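Cunitdale trail show, season 2 in June?

ridgeline88
Channel guide lists 860 for the new season. Kirsty Dobson is hosting again.
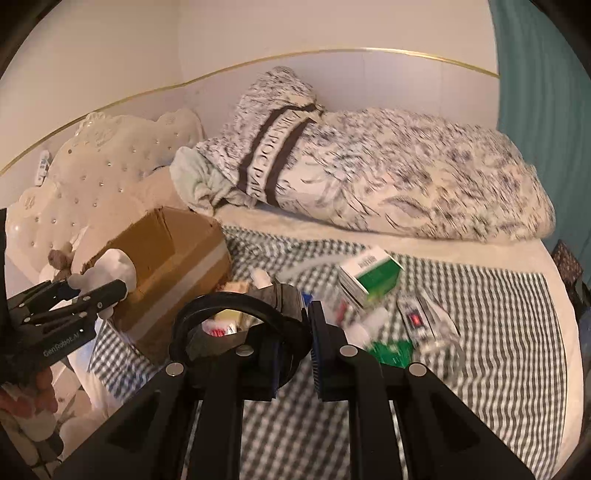
Cardboard box, my place

pangaribuan_fan
It's on 679 here. I liked the old host better.
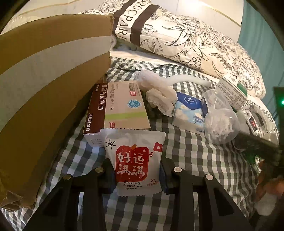 Re: Old host

ridgeline88
Disagree. He never left the parking lot. She walked the whole Gukier loop.
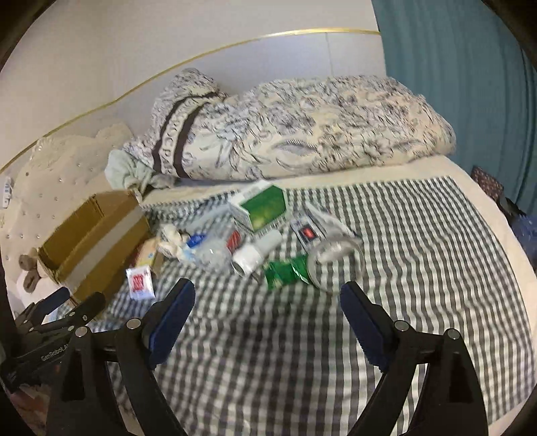 Still, the lake episode dragged, and I'd cut the gear segment.

dosport_dan
Keep the gear segment. It's why I watch.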